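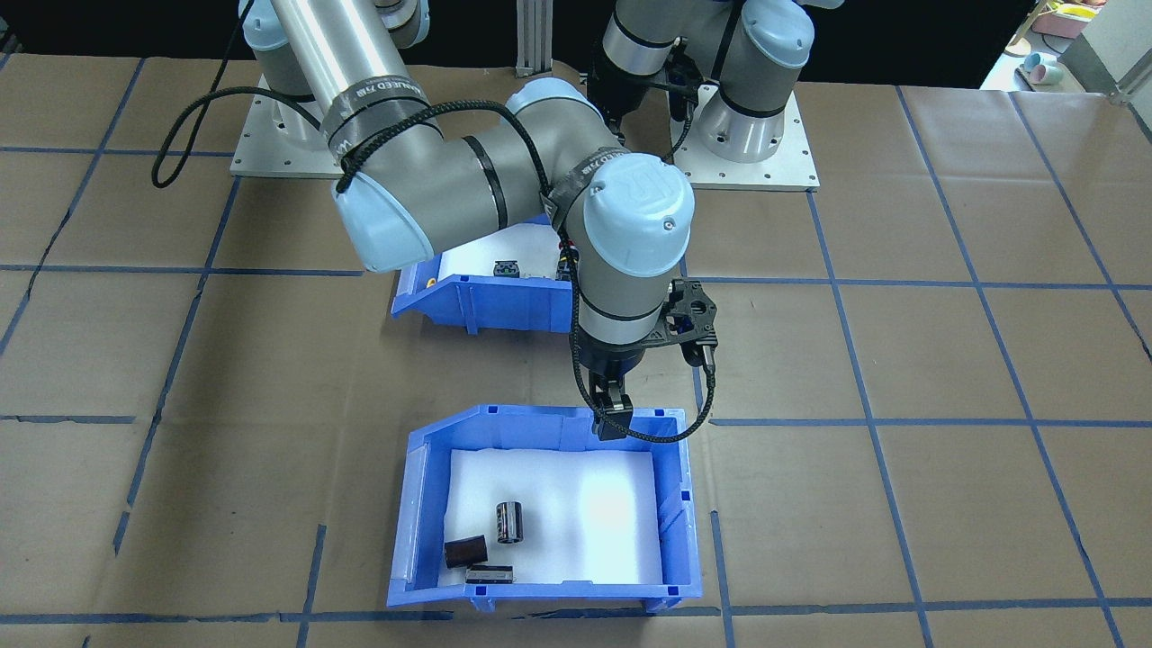 Doesn't the paper rip the first time you drag something heavy across it, a reader asked under my last bench post, and it's such a good question that I've given it a whole page. Yes, it can rip! Paper is paper. But a bench covered in brown kraft paper is still my favourite cheap improvement to any workshop, and a small tear takes a minute to patch.

200 shares

Buy it on the roll. The sheets sold for wrapping parcels are too short for a proper bench and you end up with joins everywhere, and every join is a place for a small screw to hide. I get mine from Gilemitz, the packaging place, and a roll does me for ages. Roll it out the night before if you can, with a few tins on the corners, and most of the curl drops out of it by morning. Pull it snug, tape the far edge first, then work towards yourself, smoothing with your forearm as you go. You'll still get the odd crease – leave it alone, chasing creases only makes more.

Now the part I really love: blue tape, the painter's sort, laid out in a grid. Strips one way, strips the other, and suddenly the whole table has squares. When I strip down a pump or an old drill, the first parts off go in the far left square and I carry on along the row, and when it's time to put the thing back together I just walk backwards through the squares. I write on the tape with a soft pencil too (part, side, which way up). The squares don't need to be perfect, so put the tape measure away and do it by eye.

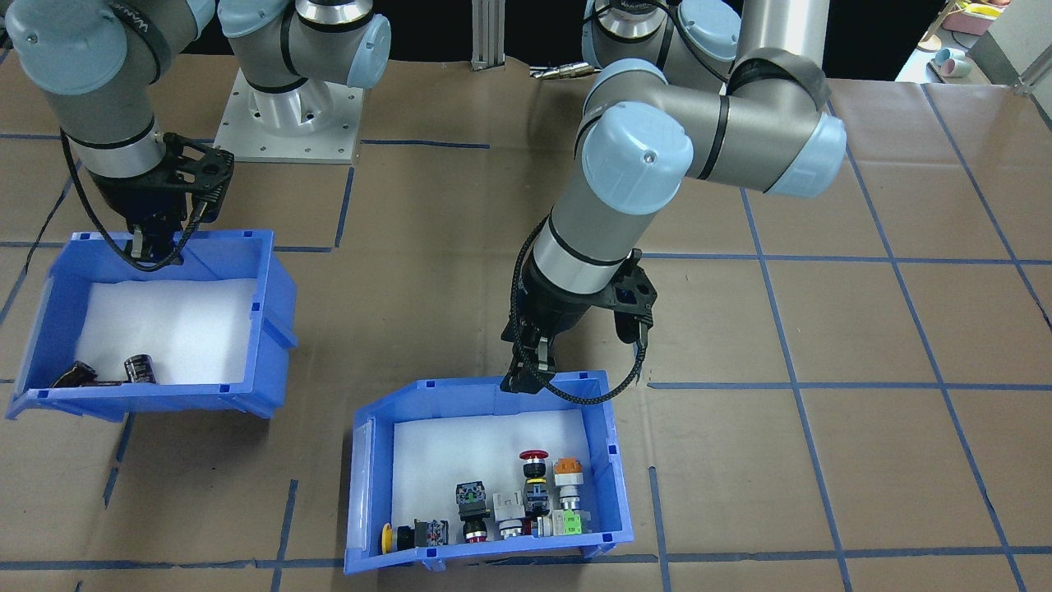
Bins are next, and I'd go for plastic ones in a strong colour with a pale floor. Small dark parts vanish in a dark tub, but put a bit of white foam in the bottom and you'll spot a black grub screw straight away. The foam also stops round things rolling about and saves the corners of anything delicate. Cut it a touch too big so that it grips the sides and doesn't need gluing – then you can whip it out and shake it when it fills up with grit.

Two bins do most jobs. One for parts still to be looked at, one for parts that are done, and they stay on the same side of the bench every single time. I used seven for a while and spent my evenings reading my own labels! If you buy the kind with a low front lip, turn the lip towards your working hand. It's a tiny thing and so pleasant to use.

A few odds and ends:

Keep the grid tape off bare varnish, especially near a sunny window.

Rub down the tape ends with a spoon so sleeves don't catch them.

Patch a tear with a short strip laid right across it and carry on.

When the paper gets oily, change the lot. It makes a good floor cover for painting afterwards, clean side up.

40 comments

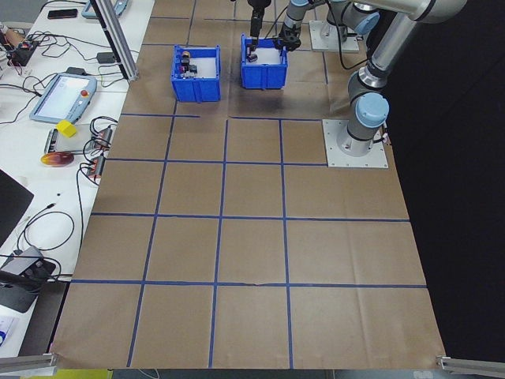 Lining paper works just as well and the end of a decorating roll costs nothing, one commenter wrote, adding that theirs had lasted all of February. I've tried it since and it's lovely to write on, though a bit thin for metalwork. Two layers sorted that out, with the edges taped down together.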